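工单：收拾台面途中反复进入保护性停止，顺便请教复位时手能不能伸进去
站点：Chaimongkol 演示间　产品：Grando 单臂工作站，控制软件 Cukoline　状态：已解决，待文档组更新
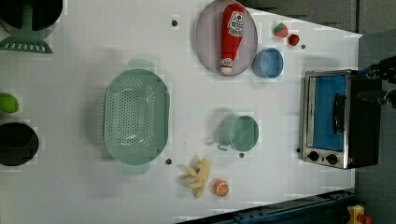
厨房玩具台面，俯视。右侧烤箱，夹爪在右上角。

【提交内容】
建单日期：2021年6月23日

各位好，先说声抱歉，我写东西一向啰嗦，怕漏了什么耽误你们判断，所以干脆想到的都写上，你们挑有用的看就行。

我们这边用 Grando 工作站跑一套厨房玩具的抓放任务，台面是白的，上面有盘子、小碗、漏篮、杯子、两口深色的锅，还有些草莓、番茄、香蕉、橙子片之类，右边立着一台玩具烤箱。任务本身不复杂，按清单把东西拿起来放到指定位置，最后一步是拉烤箱的门把手。前面一直挺顺，从上周换了新的任务清单以后，机械臂老是在半路停住，控制界面跳出黄色的“保护性停止”，确认之后能继续，跑一阵又停。

停的位置不固定，但有规律可循：一种是夹爪往烤箱上方走的时候，一种是去抓香蕉的时候。去抓盘子上那只番茄酱瓶的时候从来没停过，草莓和番茄那边也没有。

我们试过的办法：
重启控制器，没用。
把任务清单换回旧的，停得少了，可还是有。
把烤箱往台面里侧挪，停得更勤了，又挪了回来。
检查夹爪的手指，没有松动，也没看到裂纹。

还有一件事想一并请教，其实我心里更惦记的是这个。停下来以后，同事们的习惯是直接把手伸进去把东西摆正，再按确认让它接着跑。大家都说反正已经停了，没关系。我总觉得不踏实，翻了你们的《现场操作守则》，第18条讲的是“人员进入工作范围”，可是写得比较笼统，没有说清楚保护性停止算不算可以进入的状态。我们究竟应该怎么做？如果有明确的说法，我想打印出来贴在台子边上，免得每来一位新同事都要争一遍。

麻烦大家了。

【支持回复 一】

您好，感谢您写得这么细，一点都不嫌啰嗦，这种单子我们最喜欢处理，省得来回追问。

先回答您惦记的那件事，这个比机器停不停要紧得多，请在读到这里的时候就先照着做，后面的排查可以慢慢来。

保护性停止不可以当作允许进入的状态。机械臂在这种状态下是不动了，可是驱动仍然有电，任何一个人在界面上点了确认，它就会从停下的位置接着往前走。您的同事把手伸进去的时候，如果另外一位恰好站在屏幕前顺手点掉了黄色提示，后果不用我多说。请从今天起按下面的顺序来：

先在界面上结束当前任务，暂停不算结束。
然后按下台边的急停按钮，看到状态灯变成红色。
再伸手进去摆东西。
摆完以后手和袖子都退到护线以外，由刚才伸手的那个人自己旋开急停、自己点确认，不要让别人代劳。

最后一条请特别跟大家讲一讲。谁进去的谁来恢复，这是我们在各个站点反复强调的规矩，道理和检修设备时各人挂各人的锁是一样的。

另外需要说明，以上是针对 Grando 工作站的现场要求，您那边如果做过风险评估，评估里写得更严的地方以评估为准，写得比这个松的请告诉我们，我们一起看。

关于停机，想请您帮忙导出三样东西：控制日志、当前的负载设置、当前的速度设置。导出的入口在“维护”菜单最底下。日志可能有点大，直接上传到工单就好，不用压缩。

还有几处从照片里看到的情况，一起提一下：

右下角那根深蓝色导轨旁边的地上有个黄色的小东西，带一点红色。不管是什么，请在急停按下之后捡起来。导轨旁边的地面按守则要保持干净，弯腰去捡的人头和肩膀会在机械臂的范围里，这种姿势他自己看不见上面的情况，所以千万不要在运行中去捡，哪怕看着离得挺远。

左边那两口深色的锅摆得靠外，绿色的漏铲的柄又压在上面那口锅底下。叠着的东西抓取时容易连带，这一点和停机不一定有关系，先记下来。

香蕉的位置有一个台面上的小圆孔。您提到抓香蕉时会停，这个我比较感兴趣，麻烦看看手指下探的时候会不会碰到孔沿。

【提交人补充 一】

收到，谢谢！回复得这么快，我都没想到。

急停的顺序我当天就跟大家讲了，讲完有一阵小小的抱怨，说每次摆个橙子片也要按急停太麻烦，旋开以后又要等初始化。我把您那段“屏幕前顺手点掉”的话念了一遍，抱怨就少了，有位同事承认自己以前真的替别人点过，听得我后背发凉。

地上的东西已经按顺序捡了。

日志、负载和速度设置都传上来了。日志有2,000行，我没有删减，里面可能有不少是我自己乱点留下的，请多包涵。

香蕉那边我看了。我把速度调到最低，站在护线外面看它下探，夹爪的一根手指确实往圆孔那里去，指尖进到孔里一点，然后往上提香蕉的时候侧着蹭到孔沿，界面就黄了。换个地方放香蕉，连着抓了好几轮都没有再停。我高兴坏了，可是烤箱那边还是照停不误。

再问一个可能有点傻的问题：那几个孔能不能用胶带贴上？

【支持回复 二】

一点也不傻，好多站点都问过。

请不要用胶带贴。胶带的边会翘，翘起来以后又会粘住手指或者轻的玩具件，到时候排查起来更让人头疼，我们在 Drarnumeck 那边的站点就遇到过，整整找了一个下午。正确的做法是在任务清单里把圆孔位置设成禁放区，摆放的时候避开。Cukoline 的“台面”页里可以直接点选，点选之后，清单生成的目标位置会自动绕开。人手摆放的初始位置它管不了，这个要靠大家自己留意，摆好以后看一眼，东西底下有没有压着孔。

日志看过了，有下面几点。

第一，烤箱那边的停止，记录的原因都是“外力超限”，时间点在夹爪经过烤箱上方、准备下降去够门把手之前。也就是说它觉得自己碰到了什么，或者被什么东西坠着。

第二，您传来的负载设置里，末端负载仍然是出厂值。请问夹爪是不是后来换过，或者加装过东西？负载填得不对，控制器会把夹爪自身的重量差当成外力，动作越快、手臂伸得越远，差得越明显。烤箱在台面右侧，手臂走到那里的姿态和在盘子上方时很不一样，正好符合您说的“抓番茄酱瓶从来不停”。

第三，速度。您现在的设置比守则里给示教和调试阶段定的上限要高。这个阶段末端速度请不要超过每秒300毫米，有人站在台边的时候尤其如此。我看到日志里有几次是有人把上限改高了，又没有改回来。想跑快一点的心情完全理解，谁都不愿意盯着它慢吞吞地挪，可是这个数字定在那里，是为了让站在旁边的人来得及退开，也让力检测来得及反应。等清单稳定、围护到位以后，再按您那边的风险评估去提。

麻烦先做这几步，一次只改一样，每改一样跑一轮，把结果写下来：

把速度上限改回守则的数值，其他不动。
打开“安装”页，用负载辨识功能重新测一遍末端负载。测的时候夹爪里不要夹东西，手臂周围留出空间，所有人站到护线外。
确认夹爪线缆的走向，看手臂伸到烤箱上方时线缆有没有绷紧。
暂时不要碰力检测的阈值。

最后这条我想多说两句。很多朋友碰到反复停机，第一反应是把力阈值调大，一调确实就不停了，皆大欢喜。可是这样一来，真正碰到人手的时候它也不停了。阈值是风险评估的一部分，改动要有记录、有理由、有人复核，不应该在赶进度的时候随手一拉。我查了一下您的设置，阈值还是原值，特别感谢您和同事们忍住了没有动它。

【提交人补充 二】

看到最后一段我脸有点红，说实话有人提议过，是我拖着没同意，原因也没有那么高尚，主要是我不会调。

按您说的顺序做完了，记录如下，格式照着你们模板来的。

步骤：速度改回上限
结果：烤箱处仍停，间隔变长。香蕉处不停（已移开圆孔）。

步骤：重新辨识负载
结果：测得数值比出厂值高。我们问了一圈，原来夹爪确实换过一次手指，换的那位已经调去别的站点，交接单上写了换手指，没有写要重新测负载。写入新值以后，烤箱处跑了29轮，只停了一次。

步骤：检查线缆
结果：手臂伸到烤箱上方靠外的位置时，线缆在转弯处有一点紧。重新固定了线夹，放出一段余量。之后又跑了一个上午，没有再停。

步骤：力阈值
结果：没有动。

另外禁放区也设好了，非常好用，早知道有这个功能，我们能少生好多闷气。现在初始摆放改成一个人摆、另一个人看，看的那个人站在护线外，只负责说“可以”或者“孔”。听起来有点好笑，可大家都挺喜欢。

还有几个细枝末节，想趁工单没关一起问了：

玩具件多久需要清洁一次？夹爪手指上开始有点发滑。
烤箱需不需要固定在台面上？拉门的时候它有时会跟着挪一点点。
守则第18条以后会改写吗？如果会，我就先不打印旧的了。

【支持回复 三】

太好了，看到“没有再停”这几个字，我们这边也跟着松了口气。您的记录写得清清楚楚，我想征得您同意，去掉站点信息以后放到内部的示范单里，给新来的支持同事看看一次只改一样是什么样子。

逐个回答您的问题。

清洁：手指每个工作日收工后用微湿的无绒布擦一遍，不要用酒精，橡胶面会变硬。玩具件看使用情况，摸着发黏或者发滑就洗，洗完晾干再上台面。擦手指的时候夹爪要断电，不能只是停着，这和前面讲的伸手是同一个道理。擦完顺便看看指面有没有磨出亮痕，有的话拍下来传给我们。

烤箱：建议固定。它自己会挪的话，门把手的位置就和清单里记的对不上，手臂去够的时候可能推到前面板，又变成一次外力停止。固定用底部防滑垫就可以，不要用双面胶把它粘死，将来要挪的时候硬掰容易连带把台面顶歪。垫好以后请重新标一次把手位置。

第18条：会改。您提的这个问题我们转给了文档组，他们也觉得原文确实太笼统，七月的版本会把“暂停”“保护性停止”“急停”这几种状态分开写，分别说明人能不能进、由谁恢复。在新版出来之前，您可以先打印下面这一段贴在台边，内容已经和文档组核对过：

Grando 工作站　伸手进入台面之前
结束任务，按下急停，看到红灯。
黄色提示不代表可以进入，暂停画面也不代表可以进入。
谁伸手，谁恢复。旁边的人不碰屏幕，不碰急停。
恢复之前看一眼台面：东西有没有压在圆孔上，有没有叠在一起，有没有伸出台边。
再看一眼地面：导轨旁边有没有掉落物。有的话先捡，捡完再恢复。
更换手指、夹爪或任何末端附件之后，重新辨识负载，写进交接单，再跑任务。
力阈值和速度上限的改动要登记，写明改前、改后和理由。

字号请尽量大一点，站着就能看清。贴的位置避开急停按钮，别让纸角搭到上面去。

交接单的事也想拜托一下。这次的根子一半在负载值上，一半在交接单少了一行字。您那边的模板如果方便改，请在“更换部件”下面加一栏“是否已重新辨识负载”，填是或否，再留个签字的地方。我们自己的模板这次也一并加上了，惭愧，早该有的。

那次剩下的停机，我又翻了翻日志，发生在重新固定线夹之前，原因同样是外力超限，和线缆绷紧对得上。如果之后在同一位置再出现，请不要另开新单，直接在这里回复，我们会重新打开，前面的记录都在，查起来快。

【提交人补充 三】

同意同意，拿去用吧，把我那句后背发凉也留着没关系。

纸已经贴好了，字号大得有点夸张，隔着走廊都看得见。防滑垫也垫了，把手位置重新标过，拉门时烤箱老老实实待着。锅往里挪了，漏铲单独放，不再压在锅底下。

交接单模板改了，签字栏也加了。那位换手指的同事我也联系上了，没有怪他的意思，就是请他在新站点也测一下，他说马上去看，结果那边果然也是出厂值。他们的工作站也是 Grando 的，可能随后会有人来找你们，提前打个招呼。

还有一点小建议，不急：负载辨识完成以后，界面只闪了一下“完成”就没了，我第一次没看清，又测了一遍。要是能停在那里等人点一下，再显示新旧两个数值，对我这种动作慢的人就友好多了。

再次谢谢大家，耐心得让我都不好意思。

【处理记录】
停机原因：更换手指后未重新辨识末端负载；线缆在外侧位置绷紧；香蕉摆放于台面圆孔处，指尖蹭到孔沿。
处理措施：更新负载值，重新固定线夹，设置禁放区，恢复调试阶段速度上限，烤箱加防滑垫并重标把手位置。
未改动：力检测阈值。
转交文档组：守则第18条按停止状态分别说明，七月版。
转交 Cukoline 界面组：负载辨识完成提示需人工确认，并显示新旧数值。
关联：另一站点负载值同为出厂值，等待对方建单。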